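Norau bench log, basket lift onto the shelf
2025-02-26

Long one today, sorry in advance to whoever has to read back through it. The short version for anyone in a hurry: left thumb is behaving again, the wrist cables are still a nuisance, and please don't touch the offsets file until I've written the new numbers on the board.

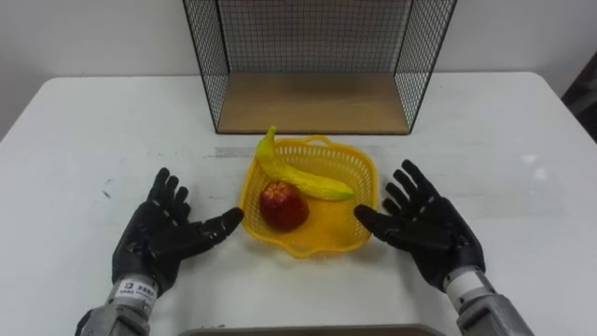
So, where I'd got to. Last time I was in the workshop the left arm kept arriving late. Both arms get the same start signal, but the left one was lagging by 84 milliseconds, and when you're trying to pinch a light plastic basket from two sides at once that's plenty. The right thumb gets there first, shoves, and off goes the basket towards the other hand with the fruit rolling about inside it. I'd been blaming the thumb motor for a fortnight and had even started pricing up a replacement from Caputo (ouch).

It wasn't the motor! I swapped the left and right signal leads over at the Stadus board and the lag moved to the other arm, so the fault had to be on the board side. Had a good poke round and found that one channel was still set to the slow filter from when we were doing the wiping tests. I must have set that myself and never put it back. One line changed, restarted everything, and the two thumbs now close near enough together that I can't tell them apart by eye. I'll log it properly next time, as by eye isn't good enough for what we want.

Now the basket. I like the yellow one for this because the sides are a lattice and there's a wavy rim, so there's something for a thumb to catch on. The downside is that the sides give when you squeeze. Too gentle and it slides down through the grip, too hard and the whole thing folds in like a taco. I've got the grip limit at 4 on the slider at the moment. At 6 the rim buckled and the apple tried to climb over the banana, so let's call that the ceiling.

A note on loading: banana at the back, apple in front. I tried it the other way round and the weight sat too far from me, so the basket tipped away as it came up. With the apple near the front it stays much more level. If you're using different fruit do a slow lift first and watch the rim. The banana stem sticks out over the far side and I was worried it would snag on the mesh on the way in. On the runs I did today it cleared the mesh, but only just. I'd point it somewhere else if I had a more cooperative banana.

The shelf is fine as a target. The wooden floor is nice and low, so we only need a small lift before going forward. What I don't like is that the dark strip along the front edge confuses the depth reading – it keeps deciding there's a step down there, then slows to a crawl just before the shelf. I could tape over it with something pale, or tell the software to ignore anything that thin. Taping is quicker. I'll probably tape.

Runs today: I stopped keeping a tidy tally once the filter thing came up, so please don't quote me on success rates. A few good lifts, a couple of clean placements, and one where the basket went in crooked and leaned against the side panel. No drops after the filter fix, which cheered me up no end.

Things still annoying me:

The wrist cables. The Erkberg connector on the right side works its way out if the forearm turns too far. I've put a loop of slack in, but it needs a proper clip. If anyone has the printer free, the file is in the shared folder under brackets.

The covers on the hands. They're grippy enough on the plastic when they're clean, then they pick up dust and go slidey. Wipe with a damp cloth before a session, let them dry, don't use the solvent.

The log size. I had it recording at 1000 samples a second on every joint and filled the little drive before lunch. I've dropped that right down except for the thumbs. If your files look thin, that's why, and you can turn it back up in the settings if you need to.

Next time: tape the strip, print the clip, run the lift with the basket empty and then with both bits of fruit, same speed each time so we can compare. I'd like the whole move, lift to let-go, going smoothly before the open evening in April, but I'm not promising anyone a demo yet.

Arms parked, power off at the wall, fruit is mine, please leave the banana.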